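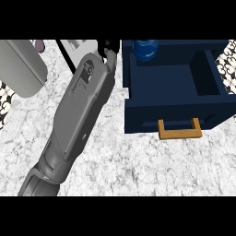
4. Setting Up a Homesite Listing

This section covers adding a new homesite to the Cindum listing system, from the parcel record to the published page. You need an Agent or Office Manager login. If your login is View Only, ask your office manager to change it under Settings > People.

Before you start, have these ready:

The recorded plat map (PDF)
The lot number as it appears on the plat
The current price sheet
A copy of the community design guidelines, if the lot is in a governed community

4.1 Create the parcel record

1. Sign in and open Inventory > Homesites.

2. Click Add Homesite. A blank record opens.

3. In Community, start typing the name and pick it from the list. For the lots on the east side, choose Purklow Ridge and not Purklow. The second entry is the older resale neighborhood and uses a different fee schedule.

4. Enter the lot number. Use digits only. Type 43, not "Lot 43" or "#43".

5. Enter the lot size in acres or square feet. The system fills in the other one.

6. Click Save Draft. The record now has a gray Draft tag.

Note: Drafts can be seen by everyone in your office. They do not go to the public site or to partner feeds.

4.2 Add the plat and boundaries

1. Open the Maps tab and click Upload Plat.

2. Choose the PDF. Scans must be at least 300 dpi. Lower settings will upload, but lot lines may be hard to read in print flyers.

3. Click Trace Lot and click once on each corner. Double-click the last corner to close the shape.

4. Compare the traced area with the lot size you entered in 4.1. If they differ by more than 3 percent, a yellow bar shows across the top of the map. Check the corners first, then the lot size.

5. Mark any easements with the Easement tool. Utility, drainage and trail easements each have their own line style.

Caution: The traced outline is for marketing only. It is not a survey. Do not remove the disclaimer line from the flyer template.

4.3 Price, views and features

1. Open the Details tab.

2. Enter the list price with no commas or dollar sign.

3. Under Views, check only what can be seen from the building envelope at ground level. Views that depend on a second story go in the Remarks field.

4. Under Access, enter the walking distance to the nearest trailhead. Leave the field blank if you have not measured it.

5. Enter the yearly association dues and the one-time transfer fee. For communities managed by Sabbagh, these load on their own and are locked. Report errors to Ziad Haddad in Listing Support.

Caution: Changing the price on a lot with a pending offer sends a notice to all agents on the file. There is no undo.

4.4 Review and publish

1. Click Preview. Check the page in both desktop and phone views.

2. Click Send for Review. Your office manager gets a message with a link to the draft.

3. Once the tag changes to Approved, click Publish.

4. The listing shows on your office site in about 3 minutes. The Anell partner feed updates overnight.

Note: Homesites released in phases can be held back. Set a date in Release On before you click Publish. The listing stays hidden until 8:00 a.m. local time on that date.

If the Publish button is grayed out, look for a red dot on one of the tabs. The usual causes are a missing plat, a lot outline that was not closed, or a blank dues field.

Section 4 revised 2019-01-22 by Jin-sol Hwang. For splitting or merging lots after publishing, go to Section 5.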